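Thread, Bite and Gap: What We Learned From Closing 20 Small Cuts
Project report, Introduction to Wound Closure, spring term
Evanthia Michailidis and Kristýna Danko

1. What we wanted to find out

Before this course neither of us had ever thought about how much thread goes into a stitch. You see a neat row of knots and that's it. Then in week two we both ran out of thread halfway along a cut, and the question came up by itself: where does it all go? Our project grew from that. We wanted to know how the distance between the needle's entry point and the edge of the cut (the "bite") changes the thread used and the way the edges come together.

We also had a second question, which Kristýna added later and which ended up being our favorite. Does a stitch that looks good before the knot is tied still look good after?

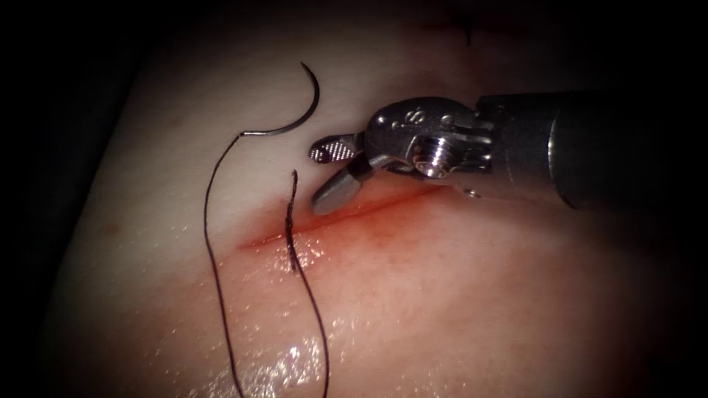

Last changed: May, 4:40 pm (table in section 4 corrected)

2. Materials

We worked on pale tissue pads with a straight cut in each working area. The needle was the curved kind with the thread already attached at the blunt end, so there is no eye to thread and no double strand to drag through. We love this needle. It does most of the steering for you if you let it follow its own curve, and it punishes you right away if you push it straight.

The thread was black, which makes it very easy to see against the pad. We had planned to try a second color and dropped the idea, as it would have doubled the work without telling us anything about bites.

Everything was written down in Holtoto, the log sheet our section uses, and the drawings were made in Zundance. The Stefanou handout from the first lab was our guide for needle angles.

3. Method

We used 8 pads and made 20 cuts in all, and closed them with single separate stitches. Half of the cuts got a narrow bite and half got a wide one. For each stitch we wrote down:

bite on the near side
bite on the far side
distance to the previous stitch
thread used, including the tails we trimmed
whether the edges met, gaped or rolled inward after tying

Needle tips were set down flat on the pad between passes, never left pointing up. We also agreed to leave the loop of thread loose and off to one side while getting ready for the next pass. In our first trial we didn't, and Evanthia caught a loop under the needle twice in a row, and both stitches had to come out again. Those two are not in the results.

The needle should go in at a right angle to the surface. It sounds simple! On a flat pad it nearly is, but ours are rounded, so the angle that was right in the middle of the pad was wrong near the ends of the cut. We started turning the pad a little for each stitch and that helped more than anything else we tried. 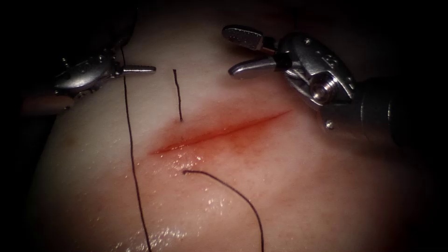
Pulling the thread through is the part we were worst at. If you pull upward, the far edge lifts and the hole stretches. Pulling low and across the cut kept the hole small, and the tail ended up where we wanted it for the knot. We only worked this out on the third pad, so the first two have some ugly holes in them (they are still counted, since the bites were measured correctly).

4. Results

We finished 207 stitches and used 1,721 cm of thread, tails included. That comes to 8.3 cm for each stitch. Far more of it was tail than we expected, and our short tails were almost always followed by a bad knot, so we don't think it can be cut down by much.

Wide bites took more thread, as you would guess, and they brought the deep part of the cut together nicely. Their weak point was rolling: when we tied them tightly, the edges turned in. Narrow bites gave the prettier line but sometimes pulled toward the cut while we tied, especially when the two sides didn't match.

And matching turned out to matter most. A stitch with equal bites on both sides was forgiving at either width. An uneven one left a little step, with one edge sitting higher than its neighbor, and no amount of fussing with the knot got rid of it.

On Kristýna's question, the answer is no, or not reliably. Several stitches that we had marked as good before tying were rolled inward after. We had simply pulled too hard.

5. What we would change

We'd decide on one tail length and stick with it. We'd also both stitch on every pad. As it is, Evanthia did most of the wide bites, so part of the difference between the groups may just be the difference between us.

We would like to run the same comparison with one continuous thread - our guess is that the tails nearly vanish from the total, and that a single uneven bite spoils a much longer stretch of the line. The Prurno pads have longer cuts and would suit it well.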